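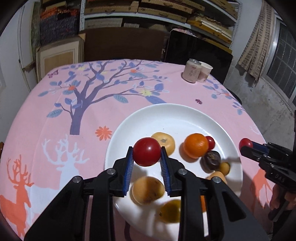 When I joined the group at Wendbridge in August, the rules for handling soft items were one page on the wall, and half of it was about washing hands. We now have 16 rules. I wrote most of them together with Phyllis Cheetham, and I want to put down the ones which I think matter.

Close the fingers slowly, and stop when the item does not slip anymore. People who are new always squeeze too much. A tomato with a split skin must be taken out of the set, and the recording gets a note, also when the rest of it is good.

Lift first, then move. If you drag a small fruit across a plate it pushes the others, and later it is difficult to say which movement you wanted.

When two grippers work over the same plate, one moves and the other waits. Phyllis wanted this rule and I was against it — I thought it would look unnatural. After I checked 31 recordings with crossed arms I changed my mind.

Clean the finger pads between kinds of food. Harish Achari asks for every 1,000 grasps a full check of the screws too, and I agree with him, but we are not so strict about it as we should be.

Do not repeat a failed grasp in secret. Leave it in and mark it. From our first 2,576 grasps we had almost no failures marked, and I do not believe this number.

The rule I still cannot write well is for very ripe fruit. Harish says to use it only on the first day. I would like to keep it longer, with a separate label. If your group has a good text for this, please send it to me.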